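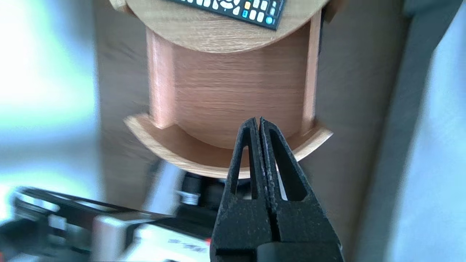 Zwischenbericht zum Vorhaben Elleo: Trocknung und Oberflächenschutz von Eichenholz aus Durchforstungsbeständen
Berichtszeitraum bis März, Fördermittelgeber: Stiftung Nindico

1. Stand der Arbeiten
Arbeitspaket 1 (Einschnitt und Sortierung) ist abgeschlossen. Das Sägewerk Iser lieferte 472 Bohlenabschnitte, die nach Jahrringlage und Ästigkeit in Klassen eingeteilt wurden. Abschnitte mit Markröhre wurden ausgesondert und gehen nicht in die Auswertung ein.

Arbeitspaket 2 (Trocknung) läuft. Die Kammer wird mit einer Anfangstemperatur unter 50 °C gefahren. Im ersten Durchgang traten an 58 Abschnitten Hirnrisse auf, überwiegend bei stehenden Jahrringen nahe der Markröhre. Für den zweiten Durchgang wurde die Luftfeuchte in der Anfangsphase angehoben und das Hirnholz mit Wachsemulsion versiegelt. Die Auswertung der Holzfeuchte nach dem Darrverfahren steht noch aus.

2. Oberflächenschutz
Verglichen werden Hartöl, Leinölfirnis und eine wasserbasierte Lasur. Die Firma Kinnunen hat die Prüfung der Abriebfestigkeit übernommen; vorgesehen sind 2000 Umdrehungen je Probe. Beim Leinölfirnis verzögert sich der Beginn, die Aushärtung dauert länger als angesetzt. Gekrümmte Flächen werden gesondert beurteilt, da der Auftrag am Übergang von Wand zu Boden ungleichmäßig ausfallen kann.
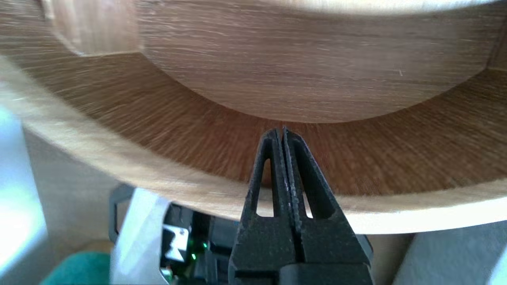
Abb. 1: Holzschale, Innenwand und Boden mit sichtbarer Maserung

3. Abweichungen vom Arbeitsplan
Der Abschluss von Arbeitspaket 2 verschiebt sich um sechs Wochen. Mehrkosten entstehen nicht, die Kammermiete ist pauschal vereinbart. Aus dem Ansatz für Verbrauchsmaterial sollen Mittel in die Position Fremdleistungen umgewidmet werden; der Antrag liegt bei.

4. Nächste Schritte
Darrproben des zweiten Durchgangs, Beginn der Abriebprüfung, Abstimmung der Prüfprotokolle mit Kinnunen.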